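Cable tangling

Cable tangling is the unplanned looping and crossing of flexible cords, such as charging leads, patch cords and jumper wires, when several lengths are stored together without ties. It is treated in household and workshop practice as a storage problem, and in physics as a case of knot formation in a confined string.

Causes

A cord tangles when a free end passes through a loop in the same cord or in a neighboring one. Long, thin and flexible cords tangle more than short, stiff ones. Soft rubbery jackets add friction, so that crossings which would slide apart in a smooth cord stay in place. Repeated winding in one direction also leaves a twist in the cord, and the twist forms small loops when tension is released.

Structure

A tangle of several cords often contains few true knots. Most of its bulk is made up of loops lying over and under one another, held by friction. Where the cords differ in color, a single length can be followed more easily, although dense sections may still hide its path.

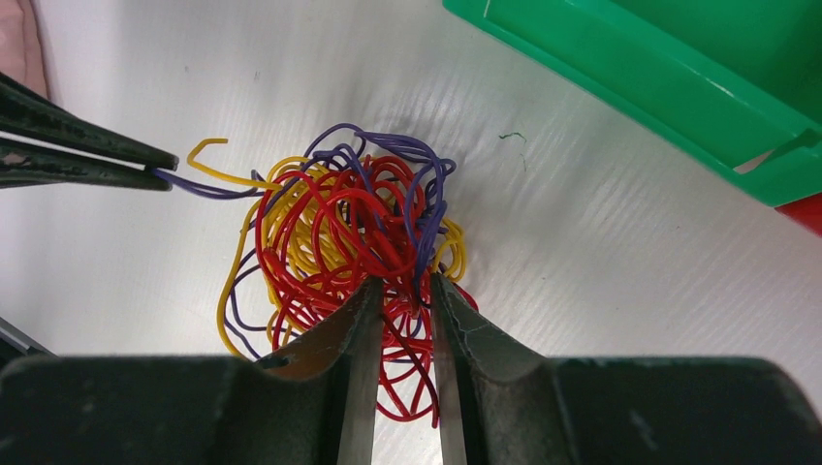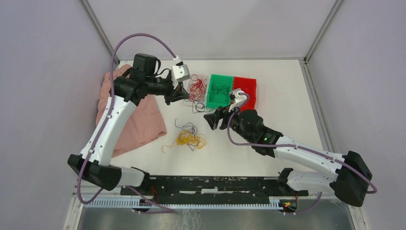
Should the ends of a tangled cable be pulled to free it?
Pulling the ends tightens the crossings and can turn a loose loop into a knot. The bundle is first loosened from the outside, and a free end is then worked back through each loop in turn.

Sorting and storage

Untangled cords are commonly sorted by type or length into open bins, with each cord coiled and tied separately. The over-under method, in which alternate loops are turned in opposite directions, prevents twist from building up. Hipólito Ulloa's handling manual for the Driltwood workshop, revised January 14, 2023, lists 417 cords stored this way and sets a limit of 63 to a bin.

See also: Cable tie; Coiling; Knot theory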